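Zovudo Bench Mat and Insulated Mug Set
Section 4: Placing, Using and Cleaning

4.1 Before you start

This section covers the black bench mat and the insulated mug supplied with it. Read it through once before placing the mat. Assembly of the Jultwood bench frame is covered in Section 3 and must be finished first.

The mat has a glossy top face and a plain underside. The top face is the working side. Do not use the mat upside down. The underside is not sealed and will mark if liquid is left standing on it.

Check that you have the following on hand:

Mat
Mug, 400 mL, stainless steel with sage green outer finish
Two soft cloths (not supplied)
Mild dish soap (not supplied)

4.2 Placing the mat

1. Clear the table and wipe it down. Grit trapped under the mat will show as a raised spot on the top face.

2. Lay the mat down with the glossy side up. Lower one long edge first, then let the rest down slowly.

3. Line up the front edge of the mat with the front edge of the table. On Jultwood benches, leave a gap of 4 cm at the back for cables.

4. Press from the middle out to the edges with a flat hand.

5. Leave the mat for 4 hours before putting anything heavy on it. A mat that has been stored rolled may need overnight.

Note: The top face reflects overhead lights. If glare is a nuisance, move the lamp to one side or turn the table. Do not sand or dull the surface.

4.3 Setting out the mug

The mug stands directly on the mat. No coaster is needed for drinks up to normal serving temperature.

1. Check that the base of the mug is clean and free of grit.

2. Set the mug down flat. Do not slide it into position.

3. Turn the handle toward the side you will reach from.
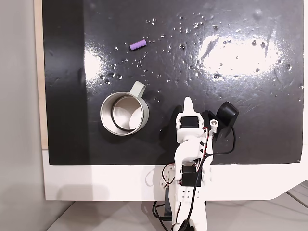 4. Keep the mug at least a hand's width from the mat edge when it is full.

5. To move the mug, lift it clear by the handle. Dragging a steel base over a glossy finish leaves fine scratches, and these can't be polished out at home.

Caution: The mug is insulated. The outer wall may feel cool while the contents are hot enough to scald. Test the drink before you sip.

Caution: Do not put the mug in a microwave oven.

4.4 Spills and water droplets

Water beads on the top face and does not soak in. Small droplets do no harm in the short term but will leave rings if allowed to dry, especially in areas with hard water.

1. Take the mug and any small items off the wet area.

2. Lay a dry cloth over the droplets and let it take up the water. Don't rub at this stage.

3. Lift the cloth, fold it to a dry side and repeat.

4. Wipe once, lightly, in one direction.

5. Look along the surface at a low angle. Droplets missed the first time show up best in reflected light.

For coffee, tea or juice, follow the same steps and then wipe with a damp cloth and a drop of dish soap. Rinse the cloth and go over the area again to remove the soap.

Note: Foam and other soft items can hold water against the surface. Pick them up and dry the spot underneath.

4.5 Arranging items on the mat

Any layout may be used provided the mat lies flat and nothing sharp bears on the top face. Tall items are best kept toward the back, with small loose items further forward where they can be seen and picked up.

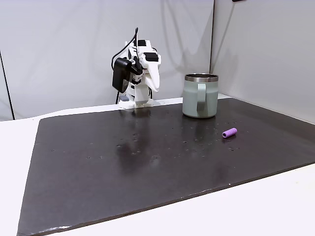

Cylinders and other round items should be laid with a clear area on all sides. The surface is slippery and a light piece will roll if the table is bumped. If the table is not level, adjust the bench feet as set out in Section 3.

Colours close to black are hard to pick out against the mat. For small parts, lighter colours such as violet, green or white are easier to find.

Caution: Do not cut on the mat. It is not a cutting surface, and knife marks will trap dirt.

4.6 Routine cleaning

Mat, weekly:

1. Remove everything from the surface.

2. Brush off dust with a soft, dry brush.

3. Wipe with warm water and mild soap.

4. Dry straight away with the second cloth.
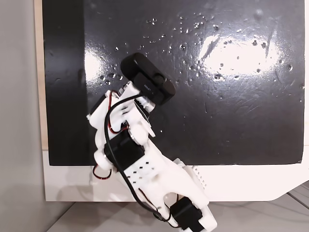

Smudges and fingerprints that remain after drying can be removed with a barely damp microfibre cloth. Do not use scouring pads, bleach, acetone or citrus cleaners. Hämäläinen surface polish may be used on the mat once a month but must be kept off the mug.

Mug, after each use:

1. Wash by hand in warm soapy water. Rinse well.

2. Dry the steel rim with a cloth to prevent water spots.

3. Store with the mouth open to the air.

4.7 Replacement

Replace the mat if the top face lifts or cracks. Light scratches affect appearance only and are not covered by the warranty. Mats and mugs can be ordered separately through the Pleredstead service counter.

Section 4 revised 23 Feb 2024. Replaces the January issue.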